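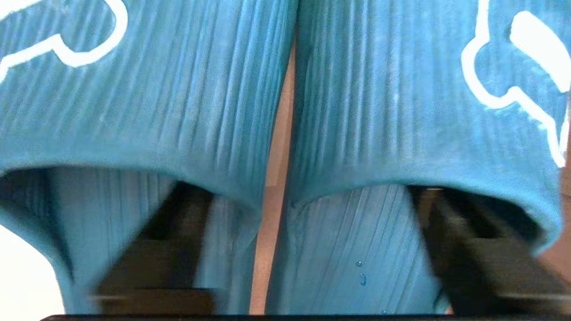 Gripper-side view at close range, ribbed teal material with white outline print.

Working next to the handling cell: bench tips
Uvside workshop notes, revised 15/07/2023

The Bokaver cell took over most of the pick and place work on the Ogilvie bench in April. The operator's job is now mainly setup, checking and clearing. Average load is 800 cycles per shift, and the best shift so far logged 952.

Before the shift

Wipe the gripper camera window with a dry lint-free cloth. Solvent leaves a film that shows up as glare.
Run the open and close test 12 times with nothing between the fingers. Listen for a change in pitch on closing.
Check that every cable has slack at full reach. Re-tie any cable that pulls tight before the arm stops.
Clear loose packaging from the travel area.

Setting grip on soft or ribbed material

Start at the lowest force setting and go up one step at a time. A soft part can look well held and still slide when the arm speeds up.
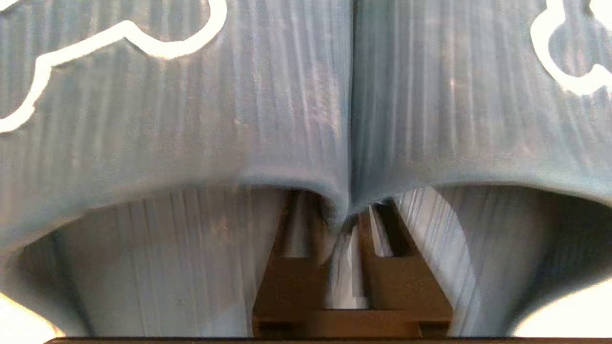
Let the fingers settle for a full second before the lift command. Gendo, the scheduling software, has this delay set to zero by default, so change it in the job file and save under a new name. Overwriting the old file resets the counters.

If the wrist view is blurred, slow the approach before touching the focus. Most blur at this distance comes from motion. Refocusing at the bench takes longer and has to be logged.

Stops and restarts

Press stop and wait for the arm to hold still before reaching in. Note the cycle number. Jams used to be cleared by hand without a record, and the old sheets are little use for tracing faults. The current log has 47 entries, nearly all of them grip slips.

Restart from the home position only. Two people at the bench means one of them has the pendant and the other does not touch the controls.
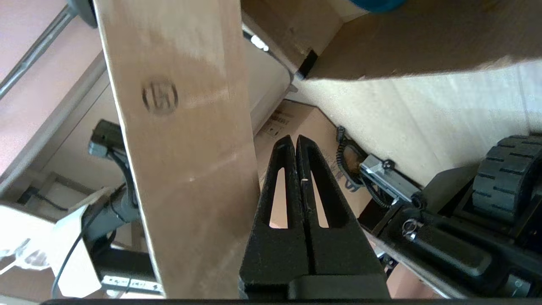 Sharing the hours

Rotate between cell and hand bench every two hours. Watching a monitor is tiring in a different way from lifting, and checks get skipped late in the shift. Keep at least one hand-bench job per person per day. Manual speed drops off quickly without practice, and the hand bench still carries the load when the cell is down.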